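Print this article | E-mail this article

3. Reporting practice in fire-death notices

3.1 What the notices contain

Police notices on house fires are short. Most run to a few sentences – place, time of the call, number of dead, whether a case was opened. The cause is given early or not at all. When it is given, it is nearly always the object (heater, candle, stove) and seldom the wiring, the distance to the next wall, or the state of the road the fire truck had to use.

We read 100 notices for this section. Two coders, Bermúdez and Betancur, working seperately. Each notice was marked for three things: named cause, named caregiver, named follow-up. Disagreements were talked through and the stricter reading kept. Notices that only repeated an earlier one were dropped before coding, not after, so the total stands.

3.2 Time and wording

Time of day matters more than we expected. Notices on fires before dawn tend to say where the adults were. Notices on afternoon fires tend not to. Same type of dwelling, same outcome, different sentence. Bermúdez's view is that the early notices are written by the night desk from the first officer's notes, and those notes are mostly witness talk. Betancur puts more weight on the newspapers, who ask about parents when the victims are found in bed. Both could hold. We can't separate them with this material.

Verbs are worth a look too. "Left" is the common one for adults. "Spread" for the fire. The brigade "arrived" – late arrival is hardly ever stated in the notice itself, only in the follow-up story, if there is one.

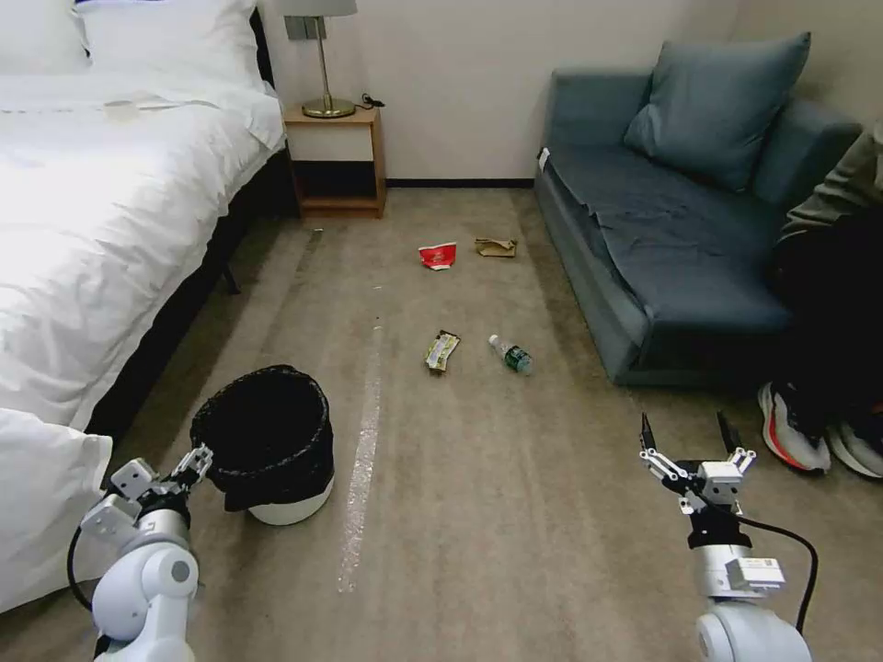
A second problem is the word "inquest." Readers we spoke to took it as a sign that someone was under suspicion. In the notices it means only that a death has to be explained. Papers repeat the word without a gloss, and the comment sections fill up from there. The order in which the pieces of information come out is set out below.

Usual order of release in a fire-death notice: place, time, number of dead, stated cause, type of case opened. Follow-up, where present, comes last.

3.3 What happens afterward

Mostly nothing, in print. Outcomes of the cases were hard to trace. August was the worst month for this, with several fires close together and the reports folded into one story, so that a reader could not tell which case was which. Where a follow-up did run it was usually about donations or rehousing. Findings on cause, rare. In one settlement a relief appeal asked for 3,000 blankets and got more column space than the fire it was for.

We also asked for the original incident sheets. Some came, some were refused, a few came with the cause box left blank although the notice had named a cause the same day. Where the name of the cause came from in those cases we dont know. A phone call, probably. No record of one.

3.4 Limits

English-language notices only. Radio bulletins not included, and for many households radio is the main source. Coding for "named caregiver" counted any relative or neighbor said to be in charge, which may be too wide. The dropped duplicates were not kept, so that step can't be rechecked. Section 4 takes up the interviews with desk editors – their account of the early-morning wording differs from ours on some points.

Print this article | E-mail this article

Contact us | Copyright, the authors. All rights reserved. | Back to top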